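# Pouring from a can with two arms: what I tried and what I'd keep

Final report, manipulation project
Niilo Kuusisto, supervised by Ruth Garside
30 November 2023

I picked pouring because I thought it would be easy. I'd watched the older students get the arms to fold towels, and pouring from a can into a cup looked like a nice small job next to that. It took me from August until last week and I still have opinions about it, so I'm going to write this more or less in the order things happened.

## The question

When you teach an arm by demonstration, you drive it through the task a bunch of times and train a policy on the recordings. Most of the people in our lab record every demonstration from the same starting pose. Žofie Havlíček (who shares my bench and wrote most of the recording code) thought I'd get a sturdier policy if the starts were scattered all over the mat. I thought scattered starts would just be slower to record and confusing to learn from. So that became the project — same number of demonstrations, one set with a fixed start and one with scattered starts, and see which one pours better.

## Setup

Two arms face each other over the foam mat. For this task the left one does the can, and the right one is meant to steady the cup if it needs steadying. I used one kind of cup the whole way through, so that the rim height never changed.

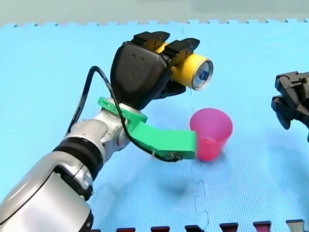

*Left gripper holding the can on its side above the cup, right gripper waiting at the edge.*

We poured dry rice for the real trials. Ruth ruled out liquids on my first day, and I stopped arguing once I'd priced a replacement wrist. Rice also has the advantage that you can weigh what landed in the cup and what landed on the mat, and the difference between those two is basically my whole results section.

The policy software is Gostatell, which the lab already runs for everything else. I changed two settings: the length of the action chunk, and how much the wrist view counts compared to the overhead one. Everything else I left at the defaults, partly on principle and partly because I was scared of it.

## Recording

I collected 1,000 demonstrations with the fixed start and the same again with scattered starts, so 2,000 altogether. Of those, 1,656 survived cleanup. I threw out anything where I'd paused for too long mid-motion or let go of the controls, and then I trimmed the bigger set so that both had the same count. Anjani Wibisono checked a batch of my rejects and agreed with nearly all of them, which was a relief!
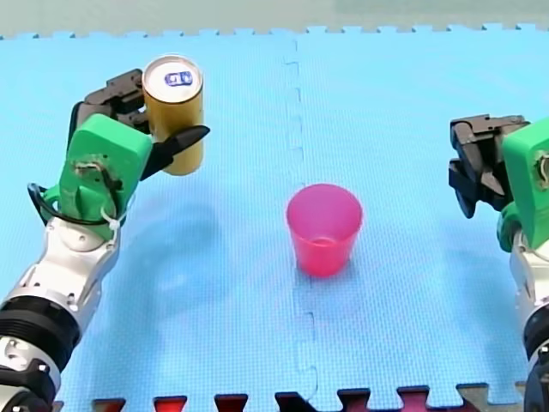

The scattered starts really were slower. With a fixed start your hands learn the move, and after an afternoon of it you're on autopilot. With scattered starts I had to look at where the can was every single time, work out which way the wrist should turn, and then go. I got tired and my demonstrations got worse toward the end of each session. If I did it over I'd record in shorter blocks and mix the two conditions, so that tired-me was spread evenly across both.

## What counted as a pour

I argued with myself over this for longer than I'd like to admit. My first rule was that the can had to tip and rice had to land in the cup. That let through some awful pours where the arm flung most of it sideways. The second rule was by weight: at least nine tenths of the rice in the cup, and the cup still standing when the arm backs off. I stuck with that one. Where the mouth of the can sits before the tilt matters a lot more than how fast it tilts. With the can level and the lid end hanging right over the cup, the arm only has to rotate. If the lid is short of the rim at that point, it has to push forward and rotate together, and that's where most of my spills came from.
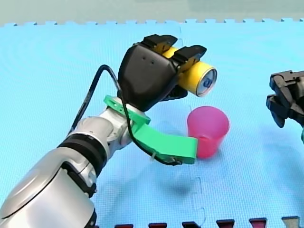

Grip was the other thing I had to get a handle on. Noreen Mengal suggested marking the closing width in the log for each trial, and I'm glad I listened, because the failures bunched up at the loose end. The hand takes the can with fingers on top and one finger wrapped under it, so a loose grip lets the can roll a bit about its long axis when the wrist turns. Once it has rolled, the opening points somewhere the policy doesn't expect. Closing tighter fixed the rolling and gave me a new problem, dented cans.

## Results

I ran up to 300 trials per policy, fewer on the days the arms needed recalibrating.

- **Fixed start, tested from the fixed start:** the best of anything I tried. Clean, quick, kind of boring to watch.
- **Fixed start, tested from anywhere else:** bad. It would drift back toward the pose it knew and then pour there, cup or no cup.
- **Scattered starts, tested from the fixed start:** a little worse than the first one, and noticeably slower to commit.
- **Scattered starts, tested from anywhere else:** clearly ahead of the fixed-start policy. Žofie was right.
- **Dented cans:** both policies got worse once the sides had creased, so I swapped in a fresh can whenever I could feel a crease with my thumb.

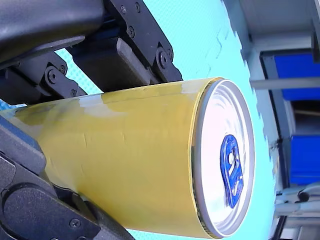 ## What I'd do next

Mix the two sets. My guess is that a small helping of scattered starts on top of a mostly fixed set gets you nearly all of the benefit for a lot less recording time, but I ran out of semester before I could test it. I'd also like to try a cup with a narrower mouth, and to give the right arm something to do, since it spent most of my project parked.

The logs and both cleaned sets are in the Moretlow folder on the lab drive. The rejects are in there too, in case anybody wants to argue with me about them.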